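Satbridge Moving Kit, Set-Up Guide
Section 4: Packing a small mixed box

For the odds and ends off a table or shelf. Not for dishes (Section 5).

Before you start
- Box built, bottom taped both ways. See Section 2.
- Flaps open and folded out. Dont tape the top yet.
- Clear a spot next to the box. Vases, mugs and drinking glasses stay out, they go in the divider box.

Note: max load for the small box is 30 lb. For the Weldu double-wall, 40 lb.

Filling the box

1. Boxed items first. Stand them upright, near the back wall.

2. Soft toys next. Let them slump, they fill gaps better than paper does.

3. Bottles. Empty, cap on tight. Lay flat toward the rear. Full bottles of water go in a separate box or a carry bag.

4. Bagged items last. Lower them in by the top of the bag, dont drop. Crinkly plastic slides around, so wedge it against the plush. 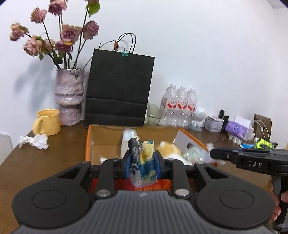

5. Check the height. Nothing hard above the rim. Soft stuff can poke up a little, press it down before closing.

6. Fill what's left with crumpled paper. Shake the box gently. If it rattles, add more.

7. Close short flaps, then long flaps. Tape the seam, 28 inches of tape for the small box.

CAUTION: Dried flowers do not go in this box. Stems snap. Use the tall sleeve, Section 6.

CAUTION: Keep blades away from the plastic bags when you trim the tape.

Labeling
Stick the Latenum label on one long side and the top. Write the room frist, then contents. Extra labels come in rolls of 200.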